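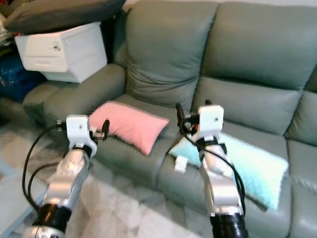

How to clean a leather sofa without buying the kit

Every furniture store will try to sell you a leather care kit at the register. I've bought two of them over the years, one from Cutard and one from Leitner, and I'm not convinced either did more than a damp cloth would have. The Leitner bottle promises "deep nourishment." Finished leather usually has a clear coat on top, so I'd like to know what is being nourished.

First find out what you have. Put a drop of water on the back, low down. If it beads, the leather is coated and you can carry on. If it soaks in and leaves a dark spot, stop reading and call someone who knows raw leather.

Vacuum the seams with the soft brush. Most of the grime sits there, and wiping first just turns it into paste.

Mix a small squirt of plain dish soap into a bowl of lukewarm water. Dip a cotton cloth, then wring it out hard – it should feel barely damp. Test the mix somewhere hidden and let it dry before you go on.
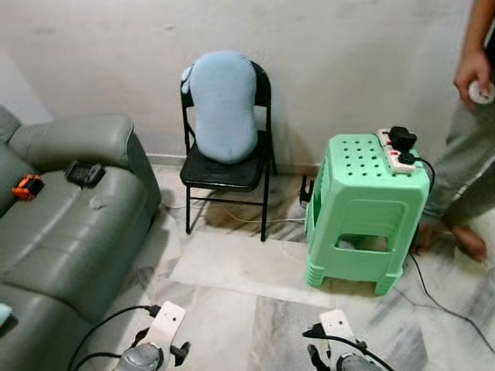

Wipe one panel at a time, in light strokes. Go over it again with clean water, then dry it with a towel. Don't use a hair dryer. Armrests and headrests may need a second pass, as skin oil is stubborn.

Skip vinegar, baby wipes and olive oil. My neighbor Ottilie Steiner swears by the olive oil, and her sofa did look great for a week. By July it was sticky and smelled like a salad.

Scuffs are another matter. Soap won't fix worn color, and I have yet to see a "miracle" cream that does – the Grolbridge one came off on my jeans. A matching dye might work, but try it underneath first.

I do this twice a year. The label on mine says monthly, but the people who wrote the label also sell the cleaner.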